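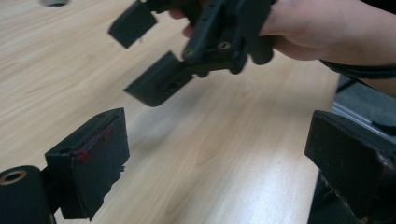 **Grommet position on a shared worktable: drill a second hole or leave it?**

**kpartington**

Table is a Wurkwood bench top, light wood, pale beige grain, one round metal grommet set into the surface. Length is 169 cm. It is used from both long sides for hands-on bench work, usually with something plugged in. The outlet strip is on the wall behind the grommet.

The problem is that the grommet suits one seat. Anything used at the other end gets its cable run across the work surface, where it catches on forearms and gets dragged through whatever is laid out. I have tried adhesive clips along the edge. They let go within days.

Options as I see them:

- second grommet at the far end, matching the first
- edge notch instead of a full hole
- leave the top alone and mount a power strip under it

I own a drill and a decent hole saw set. I don't own a second table, so a bad hole is permanent. Existing cutout is 80 mm.

**samina_s**

Under-mount strip first. It's reversible, and it may remove the need for the hole. Fix it to the underside close to the side people sit at and bring each cable up over the near edge. That gives you a short run on the surface in place of a long one.

Before buying anything, look underneath for a steel cross rail. On a lot of bench tops the rail sits exactly where you'd want the strip.

**kpartington**

There is a rail. It's set back from the edge by about the width of my hand, so a slim strip would fit in front of it. A standard one would hang down into knee space.

**raelene.m**

I disagree with going over the edge. Cables bent over a hard edge all day wear at the bend, and the person sitting there leans on them. We did this on a row of tables in the Plullbridge workshop and replaced leads constantly until we cut holes.

If the top is solid or a good thick board, drill it. Procedure I use:

1. Mark the center from the underside and from the top, and check that the two marks agree.
2. Run a pilot hole straight through. Use a guide block if you don't have a drill stand.
3. Tape over the cut line on the show face.
4. Cut from the top until the hole saw is a bit past halfway, then finish from below using the pilot.
5. Seal the cut edge. Two coats of whatever varnish you have.

Step 5 gets skipped more than any other and it's the one that matters if anybody puts a mug on that table.

**Chunhua_T**

Agree on sealing. Disagree on 80 mm for the second hole. That size is meant for passing a plug through, and a chunky one at that. If the leads stay in place, a smaller hole is enough and takes less out of the top. It also collects fewer dropped screws. I lose fasteners down a large grommet whenever the cap is off.

**kpartington**

I'd like the two to match. That is appearance only, I admit, but the table is in a room visitors walk through.

**raelene.m**

Matching is a fair reason. Measure the flange on the existing one as well as the cutout. Metal grommets are sold by either number and the listings don't always say which. I've had an 80 mm grommet arrive where 80 was the outside of the flange, and by then the hole was cut.

**samina_s**

Seconding that. Buy the grommet, put calipers on it, then choose the saw.

Also, Keegan, how close is the existing grommet to the edge of the top? If it's tight against a corner, I wouldn't mirror it exactly. Bring the new one in further. Short grain between a hole and an edge is where a solid top will split, and on a board top the edging can lift.

**kpartington**

Fairly close. There is enough material around it that I hadn't worried, and it has shown no movement. I'll bring the new one inboard anyway.

**carleen_tm**

Has anyone used the Mumatix flip-lid type? It has a brush strip in the opening, so the cable exits flat and small parts can't fall through. It would deal with Chunhua's objection without going to a smaller hole.

Downside is that the lid stands slightly proud of the surface. On a writing desk it makes no difference. On a table where you slide things around, your hand finds it every time.

**Chunhua_T**

Used one. The brush sheds. I went back to a plain cap with a slot.

**carleen_tm**

Mine hasn't shed in 2 years. It may depend on how often the leads are pulled through. I set mine up once and left it.

**raelene.m**

That's most of the answer, I think. If the same lead comes and goes daily, a brush won't last. If it's permanent, use what you like.

For cables that have to cross the surface, the useful habit is to take them to the side before they go back. Run them parallel to the short edge and outside the area where hands work. A straight line from the tool to the grommet is shorter and is in the way for its whole length.

**kpartington**

Noted. The current arrangement is the straight line.

Related question. What is holding well as an edge clip on this sort of finish? I wiped the surface with a damp cloth before sticking the last set.

**samina_s**

Damp cloth isn't enough. Use isopropyl, let it dry, press the clip for a full minute, and don't load it until the next day. If the finish is oiled, adhesive will fail regardless, and you want a screw-in saddle on the underside. Laryea makes a low one in black that takes 5 leads side by side. Check your screw length against the thickness of the top.

**Chunhua_T**

And pre-drill for those. The screws supplied are soft and the heads strip.

**kpartington**

I don't know what the finish is. The top came secondhand with no paperwork. I'll put a drop of water on the underside and see whether it soaks in.

Current plan: saddles along the underside, slim strip in front of the rail, both this week. I'll use the table like that through May and drill only if the far seat is still running leads across the middle.

**raelene.m**

Reasonable. I still think you'll drill it. Cut a test hole in scrap first, same saw, and fit the grommet in that.

**kpartington**

Will do. Does the sealing coat need to go on before the grommet is pressed in, or can I run it around the flange afterward?

**raelene.m**

Before. Let it cure fully, or it will glue the sleeve in place and you won't get it out again without marking the top.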